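Clear Counters, Clean Tables: What Works in My Kitchen and Workroom
Posted 06/01/2023

I love a clear surface. There, I said it! Give me a bare table first thing in the morning and I'll bake bread, mend a jacket and repot the basil before lunch. Give me the same table with a week of mail on it and I'll go watch television. So this page is all about tables, counters and workbenches, and the small habits that keep them ready to use. Most of these I picked up in our old place on Barside Road, where the kitchen was so narrow that the cutting board lived on top of the stove (don't do that, by the way, I scorched two of them).

Start with the crumbs

Always go dry before wet. If you hit a crumby table with a damp cloth, you make paste, and then you spend ten minutes chasing the paste. A soft bench brush is wonderful for this, and so is a clean, wide paintbrush from the hardware store. Brush toward you, into a dustpan held just under the edge. Flour comes up beautifully this way, and so does sawdust.

After that, one drop of dish soap in a bowl of warm water is plenty. One drop! People squirt it straight onto the cloth and then wonder why the table feels tacky the next day. Wring the cloth hard, wipe in long overlapping strokes, then go over it again with plain water and dry it with an old cotton dish towel.

Light-colored tops

I used to be scared of white tables. Now I wouldn't have any other kind for sewing or for rolling dough, because you can see every pin and every speck, and the whole room feels bigger. They do show coffee rings, though, and tea is worse. Mix baking soda with just enough water to make something like thin frosting, spread it over the ring, and leave it for 9 minutes while you unload the dishwasher. Wipe it off gently with no scrubbing. If a shadow is left, do it once more. Try it in a corner first if your top is shiny, as even baking soda can dull a gloss finish. 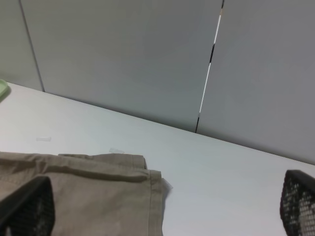
Ballpoint ink is another story. Rubbing alcohol on a cotton swab, rolled over the mark and never rubbed, lifts most of it. Change the swab as soon as it picks up color or you'll just be drawing with it. Keep alcohol well away from shellac and from anything painted, and open a window. Turmeric I have never fully beaten, but a sunny windowsill does wonders for stained plastic boards and spoons. Put them out in the morning and look again at suppertime. I was so pleased the first time it worked that I took the spoon next door to show it off.

Oiling a wooden board or bench top

February is my month for this, when the heat has been on for ages and the wood is thirsty. Use food-grade mineral oil, never olive or sunflower, which go sticky and start to smell. Warm the bottle in a bowl of hot tap water so the oil runs thin. Flood the surface, leave it overnight, and wipe off whatever hasn't soaked in. End grain drinks much more than the flat sides, so go back to it twice.

If the grain feels fuzzy, sand it lightly before you oil. I go over mine with 220 grit, following the grain, then wipe away the dust with a barely damp cloth and let it dry completely. It takes no time at all and the board feels like silk afterward!

The one-basket rule

My favorite trick on this whole page. Keep a single basket at the end of the table, and before supper, sweep everything that doesn't live there into it. Keys, mail, the tape measure, that one sock. Whoever wants their stuff back has to go to the basket. Empty it completely once a week. We've done this for 23 years, through three kitchens and one very long remodel, and I still get a little thrill from it.

Work surfaces in small rooms

If your table has to be a desk and a dining table and a craft table, get yourself a big piece of thick cork or felt, cut to size and rolled up behind the door. Mine came out of the remnant bin at Jibrin, the flooring place in Trurkham, and it has been through hot glue, bike repairs and a whole winter of jigsaw puzzles. With the cork down I can hammer a snap into a bag without waking the house.

Check your legs, too. A table that rocks will drive you crazy and spill your tea. Turn it over, tighten every bolt a quarter turn, set it back down and try again. If it still rocks, slide playing cards under the short leg until it stops, then cut a felt pad to the same thickness. Stick it on with wood glue if the adhesive kind keeps sliding off.

A few quick ones

Melted candle wax: ice cube in a bag, wait, then lift with an old plastic card.

Sticky label glue: cooking oil, a little patience, then soap.

White rings on varnished wood: a hair dryer on low, kept moving.

Rice in the crack where the leaf goes: a wooden skewer, then the vacuum hose.

Next time I'll be tackling drawers, starting with the one in my own kitchen that hasn't closed properly since Easter.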